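O cesto castanho e o pano cinzento: uma pequena galeria

Quem me segue há mais tempo já sabe que tenho um fraquinho por cestos. Tenho um para o pão, um para as molas, um para os carregadores (esse é uma vergonha, não o abro à frente de visitas) e agora ando às voltas com mais um, castanho-escuro, retangular, entrançado, daqueles que ficam bem em qualquer lado. A Krisztina Dudás, que assina comigo esta página e tem muito mais paciência do que eu para dobrar tecidos, desafiou-me a juntar as fotografias do cesto e a escrever umas linhas para cada uma. Aqui ficam, pela ordem que me apeteceu!

1. O cesto em cima da mesa

Começo pelo cesto vazio, com o pano cinzento-escuro cá à frente, caído sobre a beira da mesa. Gosto muito dos recortes nos lados mais curtos a fazer de pegas: não há argolas penduradas a bater, não há nada que se prenda nas mangas. E castanho-escuro sobre madeira clara é uma combinação de que não me farto, já a tenho em metade da casa.
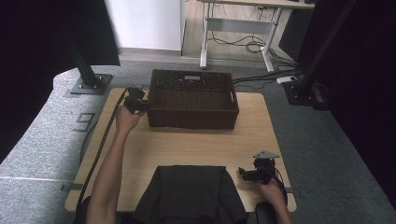

2. O pano lá dentro

Passemos ao que interessa, que é a dobra. Eu sou da escola do "mete lá para dentro e logo se vê", mas a Krisztina converteu-me (mais ou menos) à dobra em camadas. Começa-se por esticar o pano com a palma da mão, depois dobra-se ao comprido e só no fim é que se dá a volta, sem vincar demasiado. Se ficar um rolinho à frente, deixa-se ficar, até dá um ar fofo.

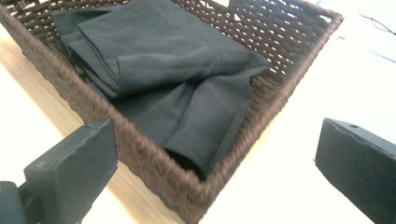
Os panos escuros têm uma má fama que não merecem. Toda a gente me diz que num cesto escuro desaparecem, que era melhor um linho cru ou umas riscas, e eu respondo sempre a mesma coisa: olhem para as dobras! Aquele brilho muito ligeiro onde a luz lhes toca chega para o cinzento se distinguir da trama, e a parede aberta do cesto, cheia de buraquinhos retangulares, ainda deixa passar claridade por trás. Com um pano branco ia tudo parecer mais duro. Dito isto, quem tiver gatos de pelo claro faça o favor de ignorar este parágrafo inteiro.

Já agora, uma nota sobre o rebordo. Adoro os rebordos grossos, enrolados como uma corda, mas são uns apanhadores de pó de primeira categoria. Eu passo-lhes um pincel velho, seco, à quinta-feira, quando faço o resto das prateleiras. Água, só um pano bem torcido e depois janela aberta.

3. A madeira

Agora um desvio, que esta página também é de quem gosta de mesas. Sempre que penso em comprar uma toalha nova, lembro-me de que ia tapar os veios e desisto. As madeiras claras são assim, de longe parecem todas lisas, e depois uma pessoa aproxima-se e descobre ondas, curvas, riscos fininhos que seguem todos para o mesmo lado até que um resolve fazer um desvio.

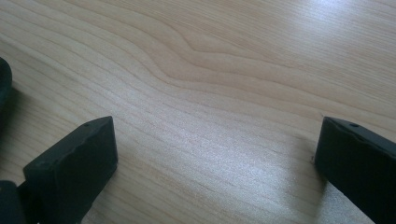
E é por isso que insisto nos feltros debaixo de tudo o que tenha peso. Comprei uma folha grande, cortei-a em quadradinhos e andei uma tarde inteira a virar jarras, taças e caixas ao contrário. Os cestos entrançados riscam menos do que a cerâmica, mas às vezes trazem uma ponta de fibra mais dura por baixo, convém passar lá o dedo antes de os arrastar. A Krisztina prefere levantar sempre as coisas e nunca arrastar nada. Eu tenho intenções parecidas e resultados bastante piores.

4. Agarrado pelos dois lados

Para o fim deixei a minha preferida, com o cesto a meio da mesa e o pano a encher-lhe quase o interior todo, meio dobrado, meio amarfanhado. A dobra perfeita é muito bonita, mas em minha casa um pano amarfanhado é o estado natural das coisas, e confesso que me enternece mais. Para transportar um cesto já composto, uma mão em cada lado e o tecido bem aconchegado às paredes, para não escorregar nada no corredor.
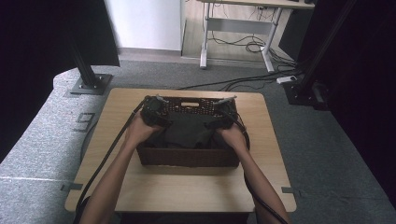

Cesto castanho, pano cinzento-escuro, mesa de madeira clara.

Em setembro conto ter pronta a galeria das caixas de costura, que já vai atrasada. Se tiverem cestos em casa com dobras mais dignas do que as minhas, mandem fotografias, que a Krisztina responde a todas e eu fico a roer-me de inveja!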